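About us

Zivell began at a shared desk in Lewis House, with two of us, a kettle and a long-running disagreement about whether a robot could learn to turn a knob properly without ever touching a real one. We have rather more desks now, and the disagreement is still going, though these days we have results to argue over.

What we do, put simply, is teach robot arms household jobs inside a simulator. Our method is called Brunix. It takes 20 demonstrations of a task, given by a person, and works out 300 variations on each one, shifting the starting position of the arm, the light and the place of the appliance. The arm learns from what it sees close to its own gripper, so a good deal of our working day goes on looking at kitchens from a few inches above the worktop.

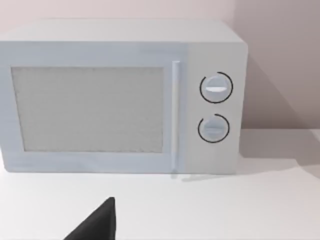
A simulated microwave from the Brunix kitchen set, with the gripper finger at the front.

We are fond of plain appliances. When there is no lettering or display to lean on, the arm has to learn from shape alone – where the handle runs, which way a knob's grip bar is lying – and we find that what it learns that way travels better to kitchens it hasn't met.

The harder half of the problem, and the one we have spent most of our evenings on, is what the arm should do when its view tells it very little.

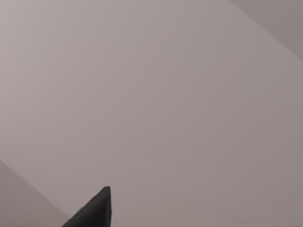

Our answer is a small memory, which we named Lunoro after losing a vote. It keeps the last 70 views and lets the arm use them to work out where it has got to, so that it can back away and try again instead of pressing on blindly. In our May trials, arms with Lunoro finished 70 more runs out of 300 than the same arms without it, and we were very pleased indeed.

We share our methods freely and like hearing from schools, students and other small teams, so do write to us.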